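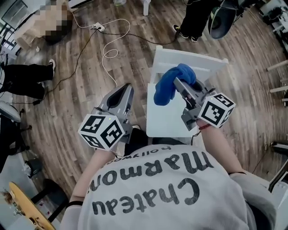

RELG 214: Religious Authority and Institutions
Handout 6: How Monastic Communities Choose a Leader
Instructor: Pushpa Dubey
Revised 2021-08-29

Read this before the discussion section. It covers the Benedictine pattern only. Orthodox and Buddhist houses come up later in the term.

1. The text

The Rule of Benedict deals with the choice of an abbot in chapter 64. It is short and leaves a lot open. The abbot is to be chosen either by the whole community acting together in the fear of God, or by a part of the community, however small, that has sounder judgment. Goodness of life and wisdom in teaching are the tests. Rank in the community doesn't matter, and even the last to join may be chosen.

The phrase about the smaller part with sounder judgment (sanior pars in later church law) caused trouble for centuries. Who decides which part is sounder? Medieval disputes often ended with an appeal to the local bishop or to Rome. The move toward counting votes was gradual.

2. Outside influence

Lay founders and their families often expected a say in who led a house. Kings did too. Under the practice called commendation, the income of an abbey could go to someone who did not live there and in some cases was not a monk. Keep this in mind when you read charters that promise "free election." A promise like that usually tells you the freedom was in question.

The Concordat of Worms (1122) settled part of the conflict over investiture in the Empire. Elections of bishops and abbots in the German kingdom could take place in the king's presence, but he gave up investing them with ring and staff.

3. Length of office

Many abbots once served for life. Today practice varies by congregation. Some elect for a fixed term, some until a set age, and some with no stated limit. Abbots can also resign.

4. Terms to know

Chapter: the meeting of the professed members, and also the members as a body.
Prior: in an abbey, the abbot's deputy. In a priory, the head of the house.
Visitation: a formal inspection by someone from outside the house.
Postulation: asking for a candidate who is barred by some rule that a higher authority can waive.

5. For section

Bring chapters 2, 3, and 64 of the Rule. Mark every place where the abbot is told to take advice, and note whether he has to follow it. Chapter 3 is the main one.

The response paper is 4 pages, on sections 1 and 2 only.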